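We use cookies to keep you signed in and to remember your settings. Accept | Manage preferences

Depth holes on clear objects make my grasp planner aim at the bin floor

Zoi Vrettos
Bin picking with a KUKA arm and an overhead depth camera. Opaque stuff is great, I love watching it work! But with clear or translucent things the depth image is full of holes, and what points I do get are often the floor seen through the object. The planner then proposes grasps 40 mm too low and my collision check throws them all out. I already run a median filter and average 20 frames per grasp. Is there a filter setting I'm missing, or do I need a different approach?

Stavros Dimitriou
Try a bigger median kernel. Worked for me on shiny parts.

Kalliopi Deligiannis
Oh, this is a fun one! A bigger kernel will only smear floor depth over the object, and averaging won't help either, the error is the same in every frame.

What I do is segment in color first, then delete all depth inside any mask labeled translucent. Fill it back in from the mask border plus predicted surface normals (a small network is plenty, I trained mine on 300 labeled images and it was usable by April). Subtract your calibrated floor plane before you score anything, so leftover floor points can't win.

Then let the motion side be forgiving. Approach from above, slow down for the last stretch, and stop on a force threshold instead of a fixed height.

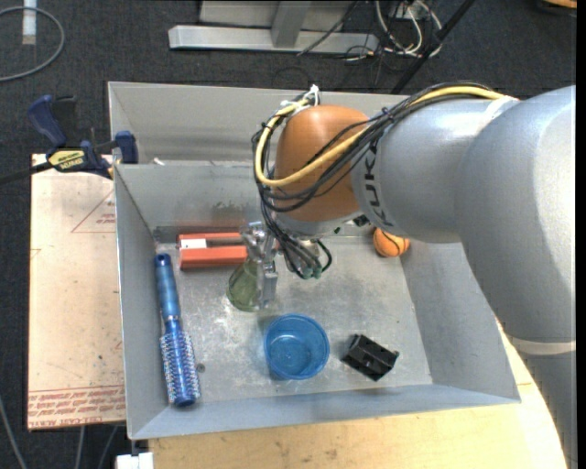 For tuning, mix your bins. I keep a green glass-like vessel and a blue plastic cup in with opaque things like a hairbrush and a little orange ball, so one planner config has to cope with both kinds. If you only tune on clear stuff you'll get a planner that distrusts perfectly good depth. Log the raw cloud next to the filled one for every attempt too, replaying those is how I found most of my bugs. Post a cloud if you get stuck, I'd love to look at it!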